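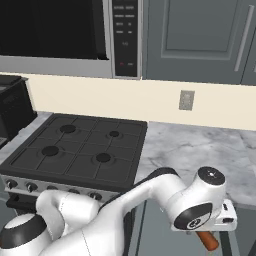 Household Tasks Working Group
Minutes, 31 Jan 2018

1. Minutes of the previous meeting
Approved with one correction: the Paquette kitchen is a test layout and does not yet have a release number.

2. Kitchen task status (Somel)
Somel reported on the simulated kitchen. The layout under review has a gas cooktop, a microwave mounted over it, and a marble counter to the right. The arm works from the front of the counter. Nine tasks are defined. Opening a cabinet by its bar handle and turning a cooktop knob are considered stable in simulation. Wiping the counter and moving a pan between burners are not.

Somel asked that knob tasks be scored on final angle only. Gimell objected that a knob left slightly open is a safety failure on a real stove and should score zero. Gimell's wording adopted.

3. Grasping handled objects
Long discussion. With a wooden handle in the gripper, slip under side load is still the main cause of failed runs. Gimell has completed 2000 simulated runs with the current friction values and reports success in 52 percent. Wudar considers the friction values too generous and expects a lower figure on hardware. No change to the values until Wudar's bench measurements are in.

4. Readiness for unsupervised use
The group was asked by Paquette whether any kitchen chore can be offered without a person present. Answer recorded: no. Cabinet opening may be shown with an operator at the stop button. Shop-floor bin transfer is further along and will be reported separately.

5. Actions
Somel: add reach limits near the back burners to the task sheet.
Gimell: rerun the knob tasks under the new scoring.
Wudar: circulate bench friction data before the March meeting.
Paquette: confirm counter height for the physical kitchen.

6. Next meeting
March, same room. Item 3 to be taken first.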